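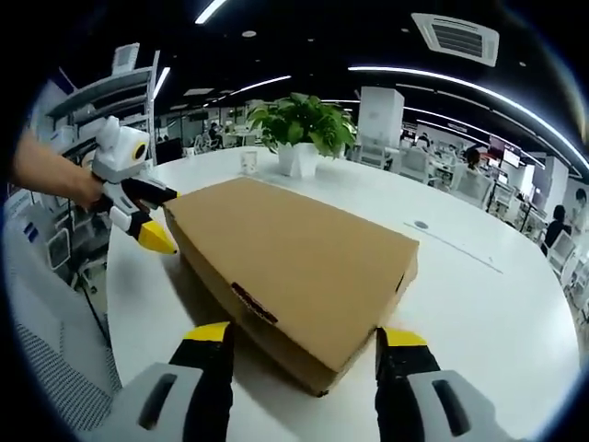

**Hand-held gripper check, before the box task**
Wednesday, March 3, 2021 – filled in by me, Giang read it over

- [x] **Fingertip pads, both grippers.** Yellow pads seated all the way down. I gave each one a good tug and nothing budged. Pesonen's sheet says swap them after 1,000 grasps and we're nowhere close.
- [x] **Finger travel.** Open and close 20 times, slowly. The left unit felt a tiny bit gritty on the way back, so I wiped the slot and ran it again. Better!
- [x] **Lens ring.** Clean. Please use the cloth, not your sleeve (Khải, I love you, but I saw that).
- [ ] **Battery, right unit.** Two bars. I'd like it full before we record anything long, so I'm leaving this one open.
- [x] **Table.** Doesn't rock when you lean on it. Keep the plant well back from where your wrists swing.
- [x] **Carton.** Tape flat, no staples. If a corner goes soft, get a fresh one from the Brodham stack.
- [x] **Walkway behind the demonstrator.** Chairs pushed in. I backed into one in the last round – bruise still going strong.
- [ ] **Wrist breaks.** Khải Lò did 8 demos in a row without stopping. Too many for me to sign off on. Giang Ngô is asking Brurell what they do, and I'll write in a limit when she hears back.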